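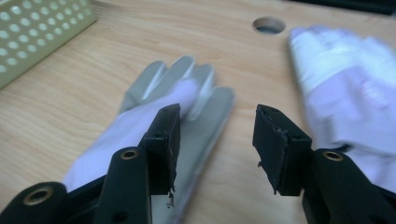
Luva de trabalho revestida

Por Obadia Mushi
Atualizado em fevereiro

Pesquisar na enciclopédia Buscar

1.541 visualizações 46 partilhas 30 comentários

A luva de trabalho revestida é uma peça de proteção individual composta por um suporte têxtil, geralmente de malha, sobre o qual se aplica uma camada de polímero nas zonas de maior contacto. Destina-se a proteger a mão contra a abrasão e a sujidade e a melhorar a aderência durante o manuseamento de peças. Distingue-se da luva de borracha integral por manter parte do tecido exposta, em regra no dorso e no punho, o que favorece a ventilação.

O termo abrange modelos muito diversos quanto à espessura, ao material e ao grau de proteção. Na linguagem corrente das oficinas e dos armazéns, designa sobretudo a luva leve de montagem, usada aos pares e guardada junto à bancada.

Constituição

O suporte é tricotado em máquina circular, normalmente sem costuras, a partir de fio de poliamida, poliéster, algodão ou misturas destes. A densidade da malha exprime-se pelo calibre, isto é, pelo número de agulhas por polegada da máquina. Calibres baixos dão luvas espessas, adequadas a trabalhos pesados; calibres altos dão luvas finas, que permitem apanhar parafusos, anilhas e outros objetos pequenos.

O punho é habitualmente canelado, com fio elástico incorporado, e remata com um debrum cosido. Em muitos fabricantes a cor do debrum indica o tamanho, embora não exista um código comum a todas as marcas. Há também punhos lisos e mais largos, preferidos quando a luva tem de ser calçada e retirada muitas vezes ao longo do turno.

O revestimento pode limitar-se às pontas dos dedos, cobrir a palma e os dedos, estender-se às articulações ou envolver toda a mão. O revestimento restrito às pontas conserva a flexibilidade da palma e é frequente em trabalhos de precisão. A cobertura total reserva-se para ambientes com óleo ou água.

Materiais de revestimento

O poliuretano forma uma película fina e flexível, com boa sensibilidade ao toque. É o revestimento mais comum em montagem ligeira. Suporta mal a exposição prolongada a água quente, que degrada algumas das suas formulações.

O nitrilo resiste a óleos e gorduras e apresenta-se em versão lisa, microporosa ou arenada. A versão lisa tem um brilho ligeiro e limpa-se facilmente com um pano; a versão microporosa absorve pequenas quantidades de óleo à superfície e mantém a aderência.

O látex natural oferece elasticidade e boa aderência em superfícies secas ou molhadas, mas deteriora-se em contacto com óleos minerais e pode provocar reações alérgicas. O PVC, mais rígido, encontra-se em luvas de maior espessura e em modelos com pontos aplicados sobre a malha.

Cor e aspeto

As luvas de montagem são frequentemente brancas ou cinzentas. A cor clara torna visível a contaminação por óleo ou poeira metálica e facilita a decisão de substituir o par. A combinação de punho branco com dedos cinzentos resulta da aplicação de um revestimento pigmentado sobre malha não tingida.

A tonalidade do tecido branco varia com a iluminação. Sob luz fria, as fibras tratadas com branqueadores óticos podem adquirir um tom azulado ou de lavanda, sem que tal corresponda a uma coloração de fábrica.

Uso na bancada

Na bancada, as luvas são normalmente pousadas sobre o tampo entre tarefas. Os tampos de madeira clara são apreciados por não riscarem as peças e por oferecerem contraste com objetos escuros. Alguns têm furos redondos, que podem servir para a passagem de cabos ou para a fixação de grampos e batentes, consoante o tipo de mesa.

Os recipientes perfurados são uma solução corrente de arrumação para luvas e panos, por permitirem a circulação de ar. Aconselha-se que cada par permaneça reunido, com os punhos para o mesmo lado, e que não se misturem luvas limpas e usadas no mesmo recipiente.

Nas oficinas de formação da Plomusero, o par é distribuído no início da sessão e recolhido no fim. O regulamento interno prevê a inspeção semanal das luvas – feita à terça-feira, antes da abertura – e a retirada de todas as que apresentem fios soltos, furos ou descolamento do revestimento. No armazém de Abu Hammour, que mantém uma reserva de 2.000 pares, a distribuição faz-se por tamanho e não por posto de trabalho.

Escolha do tamanho

O tamanho é determinado pelo perímetro da palma, medido sem o polegar, e pelo comprimento da mão, da base ao extremo do dedo médio. Uma luva demasiado grande forma pregas nas pontas e reduz a precisão; uma luva demasiado pequena limita a circulação e rompe-se mais cedo entre os dedos.

Muitos modelos revestidos apenas na palma têm mão direita e mão esquerda definidas. Os modelos de malha simples, sem revestimento, são frequentemente ambidestros.

Normas e marcação

Na União Europeia, os requisitos gerais das luvas de proteção constam da norma EN ISO 21420, e a proteção contra riscos mecânicos é avaliada segundo a norma EN 388. Esta última classifica o desempenho em ensaios de abrasão, corte, rasgamento e perfuração. Os resultados são indicados junto a um pictograma, geralmente impresso no dorso ou no punho.

A marcação não dispensa a avaliação do posto de trabalho. O uso de luvas junto de máquinas com órgãos rotativos acessíveis, como berbequins de coluna e tornos, é em regra desaconselhado, pelo risco de arrastamento da mão.

Conservação e substituição

As luvas de malha com revestimento de poliuretano ou nitrilo podem, em muitos casos, ser lavadas a baixa temperatura, com detergente neutro e sem amaciador. A secagem deve ser feita ao ar, longe de fontes de calor direto. O número de lavagens admissível depende do modelo e consta das instruções do fabricante.

O desgaste manifesta-se primeiro nas pontas do polegar e do indicador. Quando a malha fica visível através do revestimento, a luva deve ser posta de parte. A substituição de uma só luva é possível, mas produz pares com aderência desigual, razão pela qual a Gastonent e a Olholm, fornecedoras de equipamento de oficina, trocam sempre o par completo nos seus contratos de manutenção.

Ver também

Equipamento de proteção individual
Bancada de trabalho
Malha tubular
Luva descartável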